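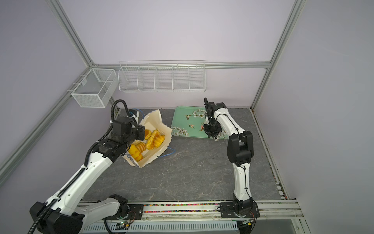 # Packing and unpacking a play bakery bag

This procedure covers the paper carry bag, the serving tray, and the toy pastries from a pretend bakery counter. It applies to soft paper bags with fabric handles. Rigid boxes and bags with twisted paper cord are covered in the Skukholm notes.

## What you need

- One paper bread bag with fabric handles
- One flat tray with rounded corners
- Up to 10 toy pastries
- Tongs or a slotted spatula
- A dry cloth

Replacement bags should be at least 115 gsm. The Utden bags are lighter and tear at the handle holes. Lepik bags hold up better but are narrow at the base, and a long pastry has to go in upright.

## Opening the bag

1. Set the bag on a flat surface next to the tray, with the printed side facing away from the tray.
2. Lay both handles outside the mouth.
3. Push one hand down to the base and flatten the bottom fold.
4. Press the side walls outward until the bag stands without support. A worn bag will lean. Leave it leaning if the mouth stays open.

## Moving the pastries to the tray
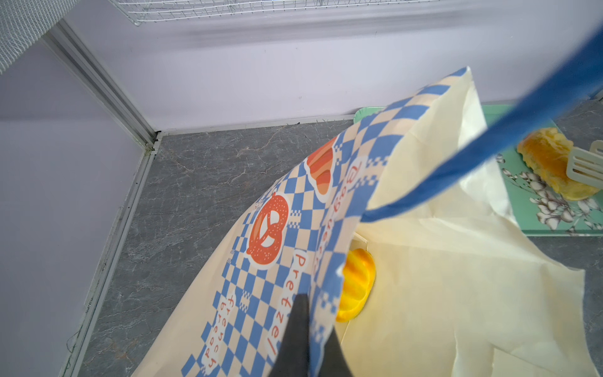 Handles cause most of the trouble at this stage. If one falls inward, the tongs catch on it and the whole bag moves. Check before each pick, including picks where the bag was clear a moment earlier. A blue strap that loops down into the mouth, beside a ridged roll, needs to be lifted out and laid flat before anyone reaches for the roll. The same applies to any loose flap of plain paper on the open side.

1. Steady the bag by its wall, low down. Do not hold it by the rim.
2. Take the topmost piece first.
3. Grip round rolls across the widest part and long pieces at the middle.
4. Lift straight up until the piece clears the rim, then move it sideways to the tray.
5. Set it down before opening the tongs.

Start at the far side of the tray and work forward. Leave a finger's width between pieces. Place cards and wrappers go in last; if one is standing beside a roll, move the roll away before lifting the next piece over it.

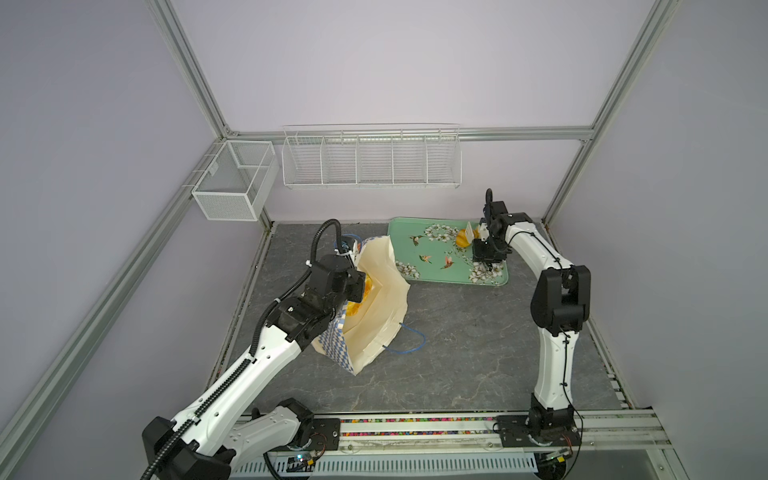
## Packing up again

1. Wipe the tray and let it dry.
2. Return long pieces first, along one wall of the bag.
3. Add the round pieces on top.
4. Fold the rim over once. Do not crease it hard.
5. Store the bag upright, with nothing on top of it.

Inspect the bag after every 4 sessions. Discard it if the base fold has split or a handle has pulled loose on either side. Small creases in the walls can be ignored. The Grirkus storage bins take two packed bags each, side by side, with the tray slid in behind them.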